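Unit 4 handout: Can machines do the chores yet?

Read this before the September seminar. It covers the household half of the unit; the shop-floor half is in the Firkden notes.

## 1. What counts as doing a chore

A washing machine does one part of the laundry. It doesn't collect the clothes, sort them, hang them up or put them away. For this unit, a chore counts as done when a person could walk into the room afterwards and have nothing left to do. Most claims made for home robots fall short of that.

Keep three questions apart when you read the case studies:

- Can the machine do the job once?
- Can it do the job 100 times in the same room?
- Can it do the job in a room it has never been in?

The first is now common. The second is common in factories and rare in homes. The third is where most of the research money goes.

## 2. Clearing and wiping a table

We use the table as our running case. It is flat, it stays still, and everyone knows what a finished one looks like. The Ternard exercise splits the work into four steps: find what is on the surface, pick up each thing, put it where it belongs, wipe down. Two-fingered grippers are the usual tool for the second step. 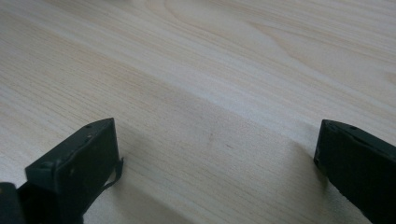 *Fig. 1. Open gripper over a pale wood-grain tabletop, nothing held.*

Finding things is harder than it sounds. A mug is easy. A crumb, a pen mark and a knot in the grain may all come out as a small dark patch, and only the crumb should be wiped away. People settle this with a fingertip, mostly without noticing. A machine working from vision alone has to guess, or wipe everything and look again.

Shadow is the second problem. The gripper blocks some of the light on the very spot it is working on, so the surface changes colour as the fingers come down. Systems trained under even lighting often do badly here.

Wear is the third. Finger pads get scuffed and tape lifts, and grip changes with them. On a production line, somebody replaces the pads on a schedule. In a kitchen, that job falls to the owner – a new chore that has to be set against the old one.

## 3. The Gitier figures

In the Gitier trial, arms were taught from some 2,000 recorded demonstrations by people using hand-held grippers. In the room where the recordings were made, the trained arm cleared the table in 39 runs out of 50. Moved to a second kitchen, it managed far fewer, and most failures came at the pick-up step. 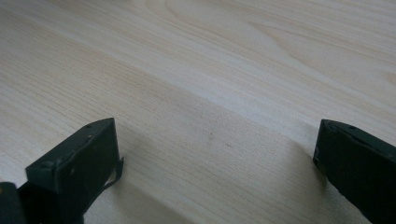 Kozłowski objects that a count of cleared tables is the wrong measure, and that we should ask how many minutes of a person's time each run saved once setting up, watching and putting right are taken off. By that count, the objection goes, even the good runs in the first kitchen may have cost more time than they gave back.

It is a fair point, and the trial report can't answer it, as staff time was not logged. Bear this in mind when you write up your own case.

## 4. For the seminar

Choose one chore you do at least once a week. Write down its steps, then mark each one:

- **A** – a machine sold today does this
- **B** – shown in a lab, not sold
- **C** – not shown anywhere you can find

Give a source for every A and B. One side of paper is enough. Bring two copies, one to hand in and one to swap.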